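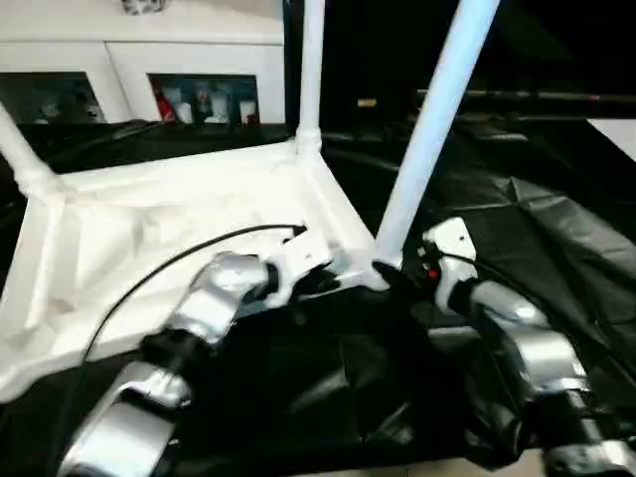

Gallery: The back room on Tan Street, December

Text by Katherine Mamani

The back room on Tan Street is 130 square feet. It has one window, one radiator and a closet with a door that sticks in damp weather. Through the fall it held the sewing, the ironing, the folding chairs and whatever came in from the hall with no place to go. In December we gave it a morning and sorted it out.

Úna Geraghty had drawn up a plan on the back of an envelope. Seats and other hard items were to be done first, then fabric, then the closet. We mostly kept to it. The closet got done after lunch, and one shelf of it didn't get done at all.

Stools and chairs

The white plastic stool is best looked at with its legs in the air. Molded plastic seats have ribs and pockets on the underside, and that is where dust, thread and pins collect. A dry paintbrush gets into the corners. After that a cloth with dish soap does the rest, and the stool can stay upside down on a towel until the pockets have drained.

Check the place where each leg meets the seat. Hold the leg near its base and push it gently one way and then the other. A little give is normal in a light plastic stool. If the leg rocks or clicks, take it out of use. We don't glue them. Nilton Sánchez tried that with an older one and it lasted two weeks.

The folding chairs went back to the hall, where they belong. The sewing chair stayed. It needs a new cushion, and Úna has the measurements.

Fabric 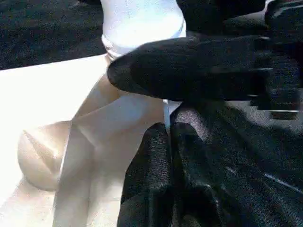 3 min read

Cream fabric, large piece, in soft folds, with a bunched white item at the top that has a rolled hem and a seam down the middle. The two colors look close together under a weak bulb, and in daylight they are easy to tell apart. Sort them near the window if you can.

We made separate stacks for cream and white. Cream goes on the lower shelf because the pieces are bigger and heavier to lift down. White goes above it. Anything with a mark on it goes in the wash bag and is not folded, however small the mark is. Last year we folded first and looked later, and had to unfold most of the shelf to find one tea stain.

For a large piece, two people make the job shorter. Bring the long edges together, let the middle hang, and smooth downward with the flat of the hand. One person can do it on a table by folding half the cloth over and working out from the center. Air gets caught in the folds and makes a puffy spot, so press it toward an open edge before making the next fold.

Hems get their own look. A rolled hem can hide a loose stitch on the inside of the curve, and it's worth running a finger along it. Aisling Ó Riain does the repairs at home. Pin a scrap of colored thread at the spot so she doesn't have to hunt for it, and please use a safety pin.

The final count for the shelves was 27 pieces folded and put away, with 3 more in the repair bag. That is fewer than the list from spring. Some of the difference is the set lent to Dradenley, which is due back in the new year. The rest is probably in the bottom of the closet.

The closet

No pictures of this part. The rail is now for finished work only. Patterns are in the flat box marked Zandow, which is just the name that was on the box when we got it. The iron is on the floor at the left, and the cord should be wrapped loosely around it after it has cooled.

The top shelf is the one we didn't reach. It has the holiday table things on it and a bag of zippers.

Still to do

Fix the closet door. Nilton Palomino has a plane and will bring it when the weather dries up.

Buy a brighter bulb for the ceiling light.

Ask at Umgate whether they want the spare ironing board. If they don't, it goes out with the next pickup.

Label the lower shelf. The masking tape came off overnight, so use the card tags from the kitchen drawer.

The room is open again from nine in the morning. The key is on its usual hook.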